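Shirley Furnival has been cutting patterns for food-shaped plush since she left the upholstery trade, and most of the conversation at her Lurstead workroom concerned labels. She regards the body of a plush as the simple part.

"A bottle is a tube with a waist and a shoulder," she said. "You can draft that in an afternoon. The label is where the hours go."

Her condiment patterns run to 7 pieces, counting the cap and the base disc. The label is cut separately and laid on the front panel before the side seams are closed. If it goes on afterward, the stuffing pushes the panel out and the edges lift.

Pile length matters more than color, in her view. A long pile hides a crooked seam but swallows the edge of anything sewn on top of it. She trims the pile under the label with clippers and leaves the rest alone. "People skip the trimming," she said. "Then the border rocks when you press it."

Malcolm Bunting, who runs sampling at Lund, joined for the second half of the interview. He keeps a reference shelf of 308 finished plush pieces, bought secondhand, and pulls from it when a pattern is under discussion. His interest is in how a flat graphic behaves on a curved surface.

"A stepped outline is harder than a rectangle," Bunting said. "Every inside corner is a place where the fabric wants to pucker. You either clip it or you live with it."

Furnival prefers to round the corners by a few threads. Bunting does not, and the two have disagreed over it since April. The Neltuvine order, 4000 pieces, went out with square corners.
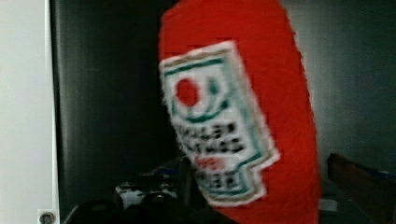 Red plush ketchup bottle with a white stepped label outlined in green.

On a bottle of this type, Bunting looks first at the border. A pale, slightly fuzzy edging with a thin green line inside it leaves very little room for drift — if the line wanders, the eye catches it before it reaches the lettering. The red circle near the top of the label is more forgiving.

Furnival was asked whether she would change the narrow tab at the bottom. "Make it wider," she said. "Two stitches each side. Malcolm will tell you it spoils the shape."

Bunting said it would spoil the shape.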